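Unit 4 Handout: Group Agreements and Follow-Through
Youth Leadership, Rikier Learning Center
Prepared by Hilkka Heiskanen

4.1 Terms

A group agreement is a short written list of what members will do for each other. A pledge is made by one person. An agreement is made by all members and can be changed only by all members. Keep the two apart in your written work.

4.2 Drafting

Each statement names an action and a person or role. "Be respectful" fails this test. "The chair asks each member to speak before a vote" passes. Limit the draft to one page. Statements that depend on mood or attitude cannot be checked and should be removed.

4.3 Checking

Review the agreement at the third meeting and again at the midpoint of the project. Record each statement as kept, partly kept or not kept. In the Kosholm groups, 57 of 100 statements were marked kept at the first review. Of the rest, 35 had no person or role attached. Compare your own results with section 4.2 before rewriting anything.

4.4 Shared spaces

Kitchens and meeting rooms need their own statements. State who cleans, how often, and what is done with food left behind. 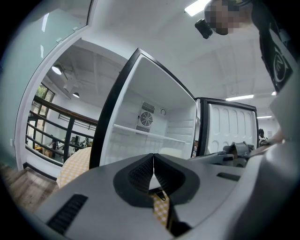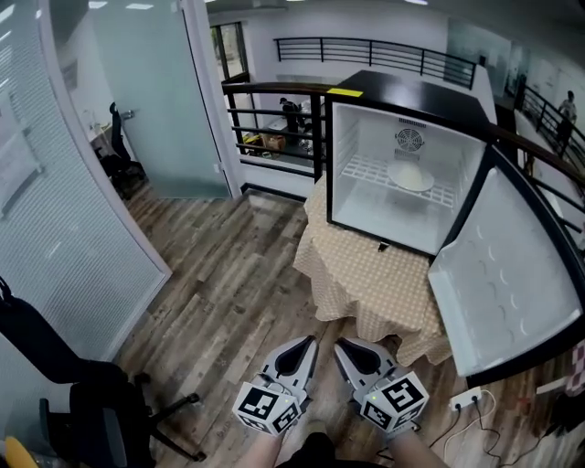
Fig. 4. Small refrigerator, door open.

4.5 Assignment

Draft an agreement for a group you belong to. Bring two copies.

Related handouts
Unit 3: Running a First Meeting
Unit 5: Handling Disagreement
Reading list: Janon and Rawashdeh

Comments (2)
Marta: Does the one-page limit include signatures?
H. Heiskanen: No. Signatures go on the back.

Last updated: May 2021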